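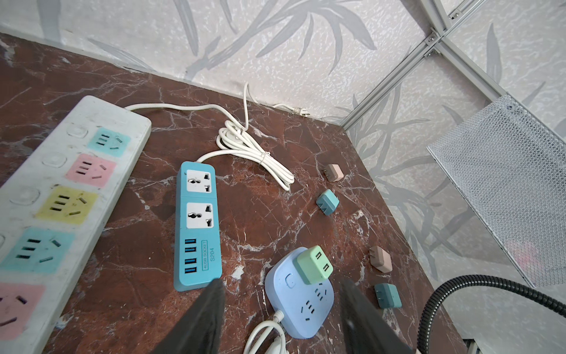

Blog > Decorating > Wallpaper FAQ

Wallpaper: the questions I keep getting
By the Surotum blog, 20/03/2020
161 shares | 10 comments

How many rolls do I need?
Measure the width of each wall, add them up, then see how many full drops you get out of one roll. Big patterns eat paper! My hallway used far more than the chart promised, so I always buy one spare now and keep the receipt.

Do I have to take the old paper off?
Yes, sorry. I papered over the old stuff in my first flat and every seam showed through by August. Warm water, a drop of washing-up liquid and a wide scraper will shift most of it (and put the radio on, you'll be there a while). 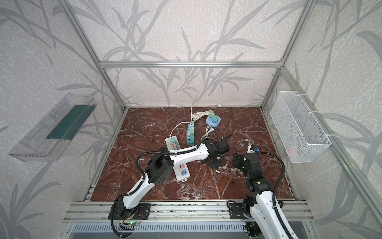 If it still won't budge, score it lightly and soak it again. I hired a steamer for the box room and wished I'd done it sooner.

Paste the wall or paste the paper?
Check the label. I find paste-the-wall much easier on my own, and the Prodberg paper I used in the bedroom went up in a weekend. Ordinary paper needs to soak first, so write the time on the back of each length or you'll lose track like I did. 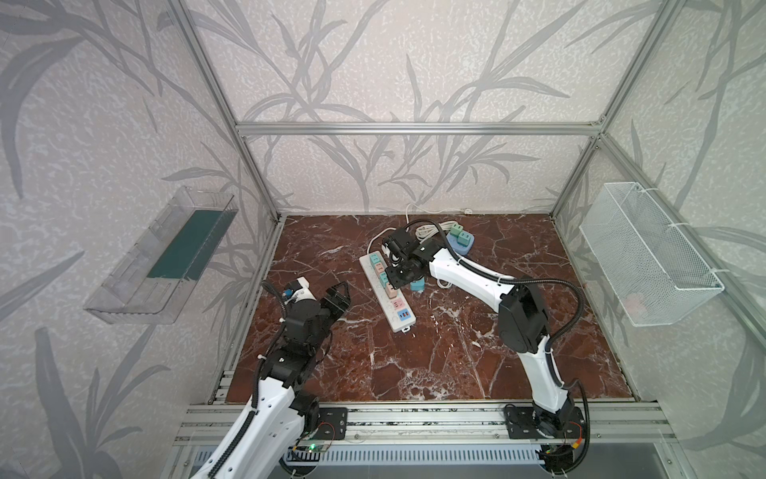

Will a large pattern swamp a small room? I don't think so, and I'd much sooner have one bold paper than four timid walls. Keep the colours close together and you can get away with a lot: big grey leaves on a paler grey, carried on round the side walls, still feel fairly calm to me. Start your first drop in the middle of the wall you look at most.

Can I wipe it clean?
If it's vinyl, yes, with a damp cloth. Plain paper, only a very gentle dab, and try it behind the door first.

344 people found this page useful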